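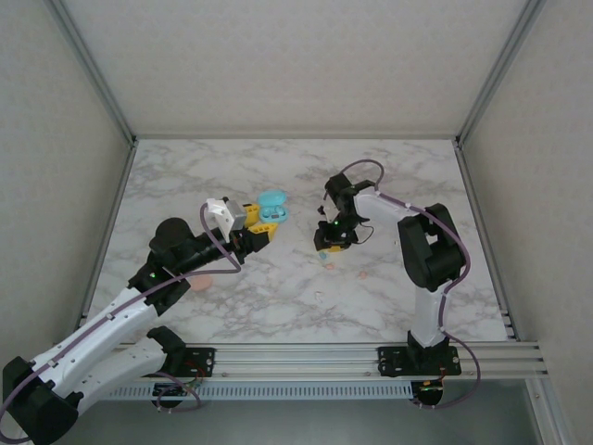 Home | Kitchen | Workshop | Desk & Small Items

Cleaning Wireless Earbuds and the Charging Case
By Yiran Jia
Friday, July 16, 2021

Most charging faults in small earbuds start with dirt on the contacts. Skin oil and lint form a film between the bud and the case pins, and the bud then charges partway or drops out overnight. Cleaning takes a few minutes and needs no special tools.

Work on a hard, smooth tabletop with good light. Fabric surfaces shed lint into the case. Open the lid fully and remove both buds before starting – the contacts at the bottom of each well cannot be reached otherwise.

Buds. Wipe the body with a dry microfiber cloth. Pull off silicone tips, if fitted, and wash them in warm water with a drop of dish soap. Let them dry completely before refitting. Brush the speaker mesh with a soft, dry toothbrush, mesh facing down so that loose wax falls out. Do not use a pin.

Case. Turn the case upside down and tap it lightly. Clean each well with a dry cotton swab. For stubborn film on the contacts, dampen the swab slightly with isopropyl alcohol and allow 2 minutes for it to evaporate. Keep liquid away from the charging port. Lint in the port comes out with a wooden toothpick, used flat and without force.

Hinge. Dust collects along the hinge line and can keep the lid from closing flush. Run a dry brush along it with the lid open, then close and reopen the lid a few times.

Repeat monthly – more often if the case is carried in a pocket. Colored plastic shows grime late, so go by the calendar.

838 shares | 2 comments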